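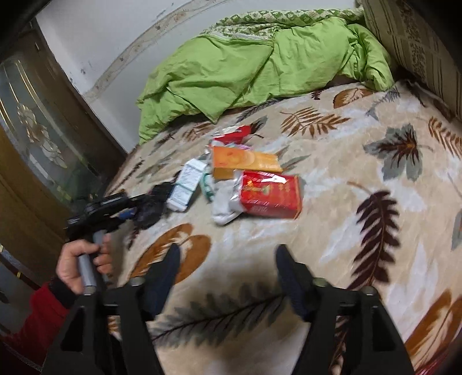 What does the festival ask of somebody who has never set foot in a canoe?

A pair of shoes they don't mind ruining, and the name of someone to ring if they get cold.

Vilja Lappalainen has been giving that answer for 17 years, ever since she took over the river weekend at Sivine from a man named Kettunen, who handed her a box of whistles and moved inland. The festival falls in April, when the water is high and, in her words, "still personally offended by you".

Print this article
E-mail this article

It began as a litter pick. "People came for the soup," she says. "We let them think it was the wetlands." These days there are guided paddles down to Birkel, a tent where children look at pond snails through a lens, and a talk on reed beds which she describes as very popular whenever it rains.

Last spring 30 boats went out and 30 came back, a figure she repeats with more pride than the attendance, which was 1707. "The council wanted a round number. I said they were welcome to send some people home."

She is less cheerful about Pellodach, the boatyard upstream, whose slipway the festival borrows. The yard wants it back by noon on the second day. "We've been discussing noon for six years. I believe we have different ones."

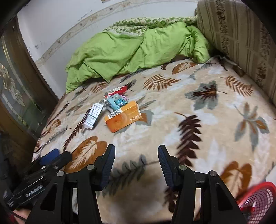
Can families bring their own boats next time?

They can, as long as each boat is rinsed and checked at the landing before it goes in.

The rinsing is her great cause. Weed travels on hulls, and Sivine has so far been spared the worst of it. She once turned away a councillor with a muddy kayak. "He told me he'd opened the festival. I told him he could open it again once he'd found the hose."

Would she ever hand the job on? She looks pained. "I've offered the whistles to several people. They all said what lovely whistles they were."

Sign-up for the spring paddles starts after the new year, and the soup will be leek.

Print | E-mail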